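Kitchen cabinet drive closes, next round opens at Ploltero
Apr 28, 2023

The spring collection at the Ukatby reuse warehouse is over, and the totals are in. Between the two drop-off points we took in 847 pieces, most of them kitchen units, drawer fronts and boxes of hardware. That is more than the building was set up to hold, so the back aisle is closed to shoppers until we finish sorting.

The Ambrosio lot was the largest single donation. It came out of an apartment building that is being refitted, and it includes 53 base cabinets with their doors still on. Most are painted. A few have been painted more than once, and the price tags on those say so. Countertops from the same lot were sold before they reached the floor, and we do not expect more.

Drawers remain the part people ask about most. We sell them with the cabinet they came from and do not split sets, even when a customer only needs one. Please measure the opening at home, front and back, before you come in. Older units are often out of square, and a drawer that fits at the face may bind halfway.

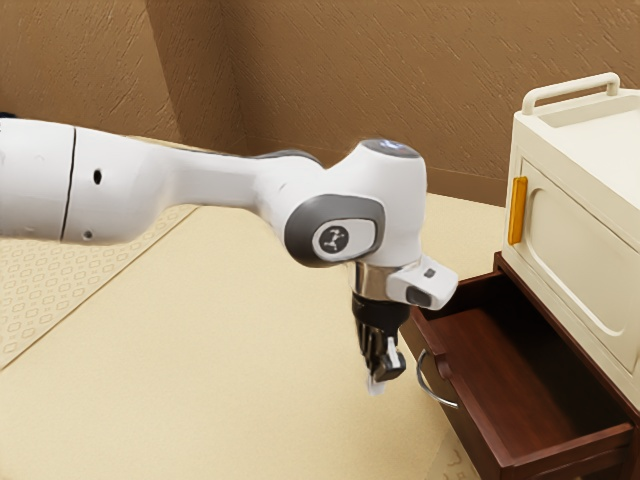

An open drawer in dark wood, with a cream cabinet above.

Prices for April stay in place through the next round. Single base units are marked by width. Matching sets carry one tag for the whole set, usually taped inside the left-hand door. If you find a set without a tag, bring the row number to the desk and we will look it up. Please don't move pieces between rows, as the inventory sheets go by row and it takes a long time to put things right afterward.

Hardware is now in the front room, in the shallow bins that used to hold light switches. Knobs and pulls are sorted by the distance between screw holes. Hinges are in the bins below. We have plenty of three-inch pulls and almost nothing longer, so anyone replacing handles on wide drawers may want to wait for the Caltero boxes, which have not been opened yet.

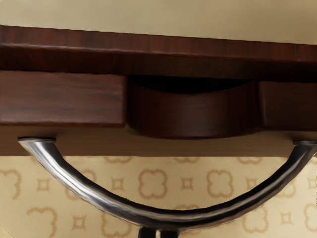 Those boxes should be out on the shelves within 2 weeks. They came to us unlabeled, and each one has to be emptied and sorted by hand. We will post a notice at the desk when they are ready — no holds will be taken over the phone.

The Ploltero site will take the next round of donations. It has a loading door at street level, so there is no ramp to deal with, but the parking lot is small and trucks should use the side entrance. We can accept solid wood and plywood cabinets, drawers with their slides, and sinks without cracks. We cannot accept particleboard that has swollen, loose shelves with no cabinet, or anything with mold on it.

Donation receipts are written at the door. If you dropped off items earlier in the season and left without one, call the desk with the drop-off point and the kind of items, and a copy will be mailed to you.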